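Pemo 2, the soft-goods release: a review after a month of use

Pemo is a training recipe for two-armed household robots. You record a person driving the robot through a task, feed the recordings in, and get back a policy that runs the arms without the person. Version 2 came out in February with one main claim, that it handles soft things (pillows, throws, folded towels) much better than the first version did. Xiuying Shi and I have had it running in our lab at Flandon since then, and this is what we found.

Installation took an afternoon. The setup script expects a newer driver than the one we had, and the error message when it finds the wrong one is useless. Once past that, everything worked from the printed instructions. Our old recordings from version 1 converted without loss, which saved us a lot of work.

The change in the method is easy to state. Version 1 predicted where the hands should go. Version 2 also predicts how the cloth or stuffing near the fingers will shift over the next moment, and it is penalized in training when that guess is wrong. The second prediction is thrown away at run time. It costs nothing once the policy is trained, but training is slower. Ours took close to twice as long as before on the same machine.

We trained on 840 recordings across 8 tasks. For pillows, the task is to take one off a chair or put one back straight. The old policy had a bad habit of closing the hand too early, just above the fabric, and then moving off with nothing in it. Version 2 does this far less often. It also tends to go for corners and seams, where there is something to pinch, and we did not tell it to.
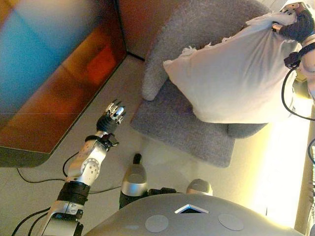

The idle hand is still a weak point. When only one hand has work to do, the other drifts, and on a few runs it drifted into the furniture. Yulan Meng wrote a small patch that holds the free arm at a rest pose until it is needed. It helps, but I would like to see this fixed in the release itself.

Towels improved less than pillows. Thin cloth folds over on itself and the policy loses track of which edge it wants. If towels are your main interest, Wan does as well or better and is easier to train, although it needs a fixed camera over the table. I also tried Cloketti for a week and gave up on it, mostly because of the documentation.

The manual for version 2 is better than the last one. The section on lighting is too short, and a bright window beside the work area cost us more failed grasps than anything else. Pulling the blinds brought most of them back.

I would recommend the upgrade to anyone already using Pemo for bedding or cushions. For a lab starting from nothing, budget for the long training runs and plan on writing the rest-pose patch yourself.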